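3. Study area and households

Our work took place in Kokbridge, a small market town where many families still keep a kitchen garden behind the house.
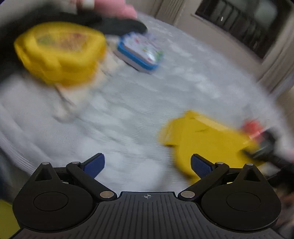

3.1 How the gardens were chosen

We wrote to 143 households in July and asked a simple question: do you save your own bean seed? The replies were a delight to read (several ran to pages, with family trees of beans drawn in the margins!) and 13 gardens were taken forward for the full study. All of them had grown the same climbing bean, known locally as Jirnska, for at least two generations. Ó Flaithearta (the name is used in the town for a purple-podded bean as well as a family) was grown in three of the gardens and is treated separately in Section 5.

3.2 Visits and interviews

Each household was visited twice, once at flowering and once when the pods had dried on the vine. Donal Hegarty carried out the interviews, mostly outdoors and often over tea, and growers were free to wander off the subject. Some of our best material came that way, including the wonderful range of rules for picking "mother pods", which we had not thought to ask about.

Seed was weighed on the evening of the second visit and stored in paper envelopes marked with the garden code. Growers who wanted their envelope back received it after weighing.

Figure 1. Kokbridge, July.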